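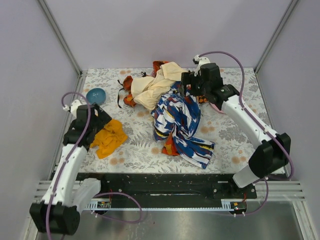

Bienvenido Yap says a handheld steamer is a waste of money if you already own a decent iron, and that he gave his away after one summer. His comment came in under my piece on ironing boards, and several readers agreed with him. I had been using the Bratside handheld steamer all winter by then, so I'll use his point as the place to start.

He is right about some of it. A steamer will not put a crease in a pair of pants. It won't give you a flat collar or a crisp placket on a dress shirt, and anyone who irons mainly for work shirts should keep the iron and stop reading. I own a Cosis iron that is old and heavy and still does those jobs better than anything else in the house.

What the Bratside is good for is everything else: dresses, knit tops, curtains, scarves, the jacket that spent a week folded in a suitcase. Those are the clothes I used to leave wrinkled. Setting up the board for a single blouse never seemed worth the trouble.

The steamer looks like a fat hairbrush with a water tank in the handle. The tank holds 272 milliliters, and the fill line is marked on the inside, where it is hard to read in poor light. Full, the whole thing is heavy. I notice it in my wrist after one long curtain panel, and I usually switch hands partway down. People with sore wrists or thumbs should pick one up in a store before ordering. Warraich had one out on the shelf when I bought mine, and holding it empty gave me the wrong idea of how it would feel later.

There are two steam settings. The low one is for silk and thin synthetics, and I haven't had a scorch mark or a shiny patch from it. The high one is for cotton and linen. Heating up takes long enough that I turn it on first and then go find a hanger. A small light on the back changes from red to green when it's ready, and the trigger does nothing until then. I like that. My last steamer would spit hot water if you pressed too early.

This one spits too, though less. It happens when you tip it past level to get at a hem, or when the tank is nearly empty. Hold the fabric out from the hanger with your free hand and keep the head upright, and you'll mostly avoid it. Drops on cotton dry without a trace. On a silk scarf they left marks that came out only when I washed the scarf again.

Results by fabric, from my notes:

Light cotton: very good. One slow pass on each side. Heavy sleep wrinkles need a second pass.

Rayon and viscose: the best of the lot. These come out of the washer looking like a paper bag and hang straight almost right away. Let them cool on the hanger before you put them on.

Linen: fair. It relaxes the cloth but you will still see that it's linen. If you want it flat, iron it damp.

Wool: good. It lifts creases at the elbow and takes away restaurant smells.

Polyester pleats: I was nervous about these. Low setting, head held off the cloth, no trouble.

Denim: don't bother.

It comes with two attachments, a brush and a small clip meant to press a seam between two plates. The brush snaps on and helps with wool. The clip fell off so often that it now lives in a drawer. There is also a heat glove in the box. It's thin, and I use an oven mitt.

The cord is six feet long. In my bedroom that reaches the closet door, but it doesn't reach the window, so curtains mean an extension cord. A longer cord would be the first change I'd ask for. The second would be a stand. The steamer can't be set down while it's hot except on its back, and it rocks there. I put it on a folded towel.

Care is simple. Empty the tank when you're done. The booklet allows tap water, but ours in Zurkcombe is hard and I was finding white flecks on dark clothes within weeks. I ran vinegar and water through it outdoors, rinsed it a few times, and have used distilled water since then. No flecks so far.

One more thing on method. A steamer can't rescue clothes that have been left in a heap. If they go straight from the dryer to a hanger, the job is quick. If they sit in a pile overnight, the folds set hard and you'll go through a full tank on one dress. I shake each thing out, smooth the seams by hand, and hang it before I even fill the tank.

Would I buy it again? Yes, at the sale price. At full price I'd look for one with a longer cord first. For a household with no iron at all, I'd get the iron and wait on this.

I have a larger floor model on loan and plan to write it up in April, with the curtains done properly this time.

Arsalan Gondal
2021-03-26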